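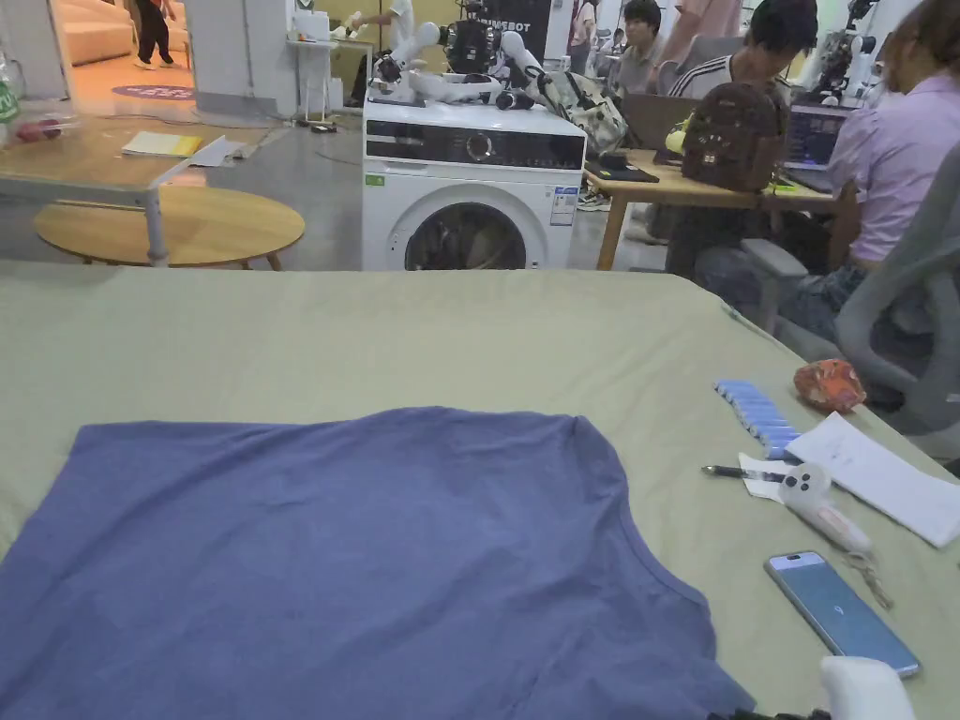

## 4. Exhibits and the transfer of carriage

### 4.1 The gap in the scheme

Section 3 dealt with the decision to intervene: when the Attorney General takes over a privately laid information, on what grounds, and with what notice to the person who laid it. The present section deals with what moves from one prosecutor to the other once that decision has been made. The *Criminal Code* says a good deal about the first matter and very little about the second. Section 507.1 requires that the Attorney General receive a copy of the information and reasonable notice of the hearing, and allows counsel to attend, cross-examine and call evidence without being taken to intervene. Section 579.01 allows intervention without conduct of the proceedings. Neither provision deals with the physical things on which the private informant means to rely.

The omission matters less where police have already investigated. In that case the exhibits are held under the ordinary regime for seized property, a report has been made to a justice, and a change of prosecutor leaves the custodian in place. It matters more where the informant gathered the material without police help. A shirt kept by a complainant in a hall cupboard has not been seized by anyone. No report to a justice is required for it, no property number attaches to it, and no officer can be called to say where it has been.

Continuity in such cases is usually treated as a question of weight. We accept that as a statement of the law. The argument here is narrower: the point of transfer is the last practical occasion on which the history of an item can be written down by the person who knows it, and present practice mostly lets that occasion pass.

### 4.2 Data

The court record sample was drawn from the Nultell index, which collects endorsement data from 12 court registries and can be searched by the capacity in which an informant signed. A search for informations signed by someone other than a peace officer or public officer returned 3,959 entries. The great majority ended at or before the pre-process hearing, most often because the informant did not attend or because the justice declined to issue process. Those entries were excluded, as no question of transfer arises in them. Also excluded were informations withdrawn by the informant and informations stayed by the Attorney General at the same appearance at which carriage was assumed.

What remained were 67 files in which process issued, the Crown assumed carriage, and at least one further appearance was held. All were read in full. Where a file had been split between two registries, as happened regularly between Ambrose and Puvell before the two were placed on a common file number, the parts were joined and counted once.

The file review was supplemented by interviews with 26 practitioners: Crown counsel, defence counsel, and lawyers who had acted for private informants. Interviews were conducted by Rochelle Tran using a fixed list of topics. Notes were returned to each participant for correction. Participants are identified below only by role.

Two limits should be stated. Nultell records endorsements, and an item that changed hands without being spoken to in court will leave no trace in it. The paper files partly cure this, but Crown files were available for fewer than half the sample, and the rest had to be read from the court side alone. Second, the index depends on clerks entering the informant's capacity correctly. Municipal by-law officers were sometimes coded as private persons, and we removed those we could identify by hand.

### 4.3 Forms of handover

Three patterns were found. The labels are ours.

*Informal handover.* The informant gives the items directly to Crown counsel or an assistant, commonly in the courthouse on the day carriage is assumed. The file will contain a covering letter at best. In several files the only evidence of transfer was a line in counsel's handwritten notes. This was the most common pattern in the smaller registries.

*Police receipt.* Crown counsel asks the informant to take the items to a police detachment, where they are entered as property. A property report is created, but its starting point is the date of receipt. The officer completing it has no knowledge of earlier custody and the form does not ask for any. The report therefore looks complete while covering only the later and less contested part of the item's history.

*Listed handover.* The informant prepares or signs a list in which each item is described, with its source, the places it has been kept and the persons who have handled it. The list goes to the Crown with the items and is disclosed with them. Files of this kind were concentrated in the Clondance registry, where a local practice note asks for such a list before the first appearance after intervention. The note has no statutory force. Counsel at Clondance described it as "more or less always followed."

Soft goods and loose papers (see Figure 4: a T-shirt laid flat on a green cloth, with two overlapping sheets of paper and other small items beside it) gave more trouble than any other class of exhibit. Electronic records carry dates of their own, however imperfect, and photographs can usually be proved by the person who took them. A garment has no internal record. It can be washed, worn again, folded or put away with other clothing, and its condition at trial says little about its condition on the date of the alleged offence. Handwritten sheets raise a related difficulty. They are easily separated, and where two or more are received together it may later be disputed whether they were made together.

### 4.4 Consequences at trial

It would be wrong to suggest that prosecutions in the sample commonly failed on this ground. Exclusion for want of continuity was rare, which is what the authorities would lead one to expect. The effects were smaller and came earlier.

The first was delay. Where handover was informal, defence requests for particulars about the origin of an item tended to be made after the trial date had been set, and Crown counsel could answer them only by going back to the informant. By that stage the informant had often ceased to treat the matter as his or her own. One Crown counsel described writing three letters to establish whether a jacket had been dry-cleaned. The answer was that the informant's sister might know.

The second was a change in the informant's role. A person who gathered the exhibits must generally be called to prove them. When that person also laid the information, cross-examination on custody opens naturally into cross-examination on motive, and several defence counsel said plainly that they used it for that purpose. There is nothing improper in this. It does mean that a Crown who took over the case partly to put some distance between the prosecution and a private dispute may find the dispute back in evidence by way of the exhibit list.

The third concerned return of property. Items entered on a police property report were in due course subject to an order for return or disposal. Items handed over informally were not, and in a number of files there is no indication of where they went once the matter concluded. A lawyer who had acted for informants reported that clients asked about this more often than about the verdict.

### 4.5 Objections to a listing rule

Crown participants raised two objections to making the Clondance practice general. One was that a signed list is a statement, must be disclosed, and supplies the defence with prior inconsistent statements. The objection proves too much, as the same could be said of any witness statement. It does support keeping the form short. A list limited to source, location and handling serves its purpose; a list inviting the informant to say why each item is important does not.

The other objection was that unrepresented informants will fill in the form badly. The files bear this out to a degree. Some lists in the Clondance sample were plainly incomplete, and one described a box of papers as "everything from the desk." Even so, a poor list made near the time of transfer was more useful than the recollection obtained afterward in the informal group. It fixed the number of items, and that was the point most often in dispute.

Defence participants were generally in favour, with one reservation. Several feared that a printed form would come to be treated as proof of continuity in itself, and that judges would be slow to go behind it. The concern could be met by a line on the form stating that it is not evidence of its contents, although we note that similar wording on other court forms has not always been read.

### 4.6 Scope of the proposal

The proposal in Section 6 is accordingly confined to cases in which carriage is assumed and the proceeding continues. It does not extend to intervention without conduct under section 579.01, where the informant keeps both the case and the exhibits, nor to informations stayed on intervention. The second exclusion leaves a real difficulty untouched. A stay may be followed by recommencement within the statutory period, and items returned to an informant in the meantime are again outside any system of custody. The sample contained too few recommenced files to say how often this causes trouble, and the question is left for separate study.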